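Jun 18, 2018
By Tiina Toivonen

Robots need rules too

A robot arm doesn't get tired or cross, but it can't tell if your hand is in the way unless people have planned for that. So there are rules for working near one.

The first rule is about space. At the Jenetow workshop, a line on the floor goes all the way round each robot table. Visitors stay 300 centimetres back while the arms are switched on.

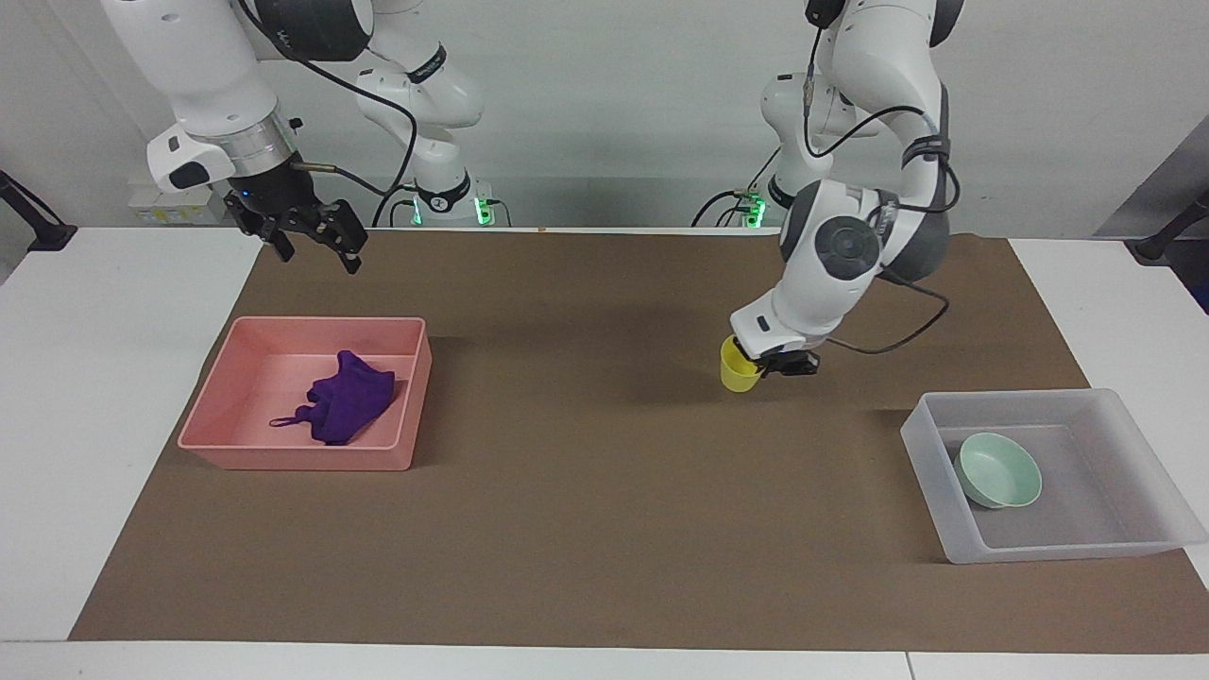 The second rule is about speed. When people are nearby, the arms must move slowly – no faster than 300 millimetres a second. That gives a person time to step away.

The third rule is the stop button. It is big and red, and anyone may press it, even a visitor. Sieglinde Teuber looks after safety at the workshop. She tests every button in the morning and writes the result in a book.

After a stop, the robot must not start again by itself. A person looks at the table first, then switches it back on.

Last updated in May, with a new speed rule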